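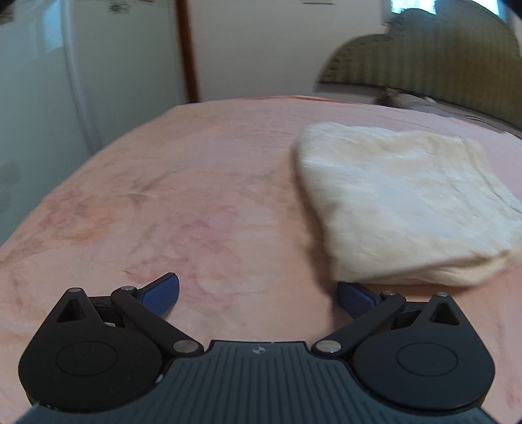 Según Edmund Sikora, una estampa japonesa no se compra por la firma. Se compra por la impresión, y la diferencia entre una tirada temprana y otra tardía puede multiplicar el precio por cuatro. Lleva 30 años vendiendo grabado en Millutdale, primero en una mesa de mercadillo y ahora en Krishnan, la galería que comparte con Yaa Tetteh, y sigue mirando las hojas a contraluz antes de preguntar nada.

Hablamos en la trastienda, a las cuatro de la tarde, con la puerta cerrada porque Tetteh estaba preparando el catálogo de agosto. Serán 90 lotes, casi todos paisajes y escenas de teatro de la segunda mitad del siglo XIX.

«Los paisajes se venden solos», dice Sikora. «El teatro cuesta más. La gente ve un actor con la cara torcida y no sabe qué obra es. Si se lo explicas, a veces se lo lleva.»

Tetteh no está de acuerdo. Ella se ocupa de los clientes de fuera y asegura que los trípticos de teatro completos salen antes que nada, siempre que las tres hojas procedan del mismo juego. «Lo malo son los trípticos casados», explica. «Dos hojas de una tirada y la tercera de otra. El azul no coincide. En pantalla no se nota y luego vienen las devoluciones.»

Le pregunto cuántas ha tenido. En el último año, dos. Una fue culpa suya, admite, por no haber anotado en la ficha que la hoja izquierda estaba recortada.

El recorte es un asunto que preocupa a los dos. Muchas estampas se encuadernaron en álbumes y perdieron los márgenes, a veces también el sello del editor. Sikora las acepta si el color está vivo – «prefiero un rojo sano a un margen entero» – y las marca bastante por debajo. En la pared del fondo tiene una escena de lluvia, sin margen inferior y con un agujero de polilla reparado, a 298 euros. La misma hoja entera no la ha visto a la venta desde que se mudaron.

Las reparaciones las hace Natnael Assefa en su taller de la calle Jernlow. Trabaja con papel japonés fino y engrudo de almidón de trigo, y no retoca el color. «Si falta un trozo, que se vea que falta», dice por teléfono. De las últimas 18 hojas que le enviaron devolvió tres sin tocar. Tenían un forro pegado con cola moderna y levantarlo habría arrastrado la tinta.

Para quien empieza, Tetteh recomienda hojas sueltas de series incompletas y un marco con paspartú de algodón, lejos de la ventana. Los morados y ciertos azules se van con la luz en pocos años.

Sikora añade que conviene pedir siempre una fotografía del reverso. Luego vuelve a la mesa, donde le espera una carpeta de la colección Rodura que todavía no ha abierto.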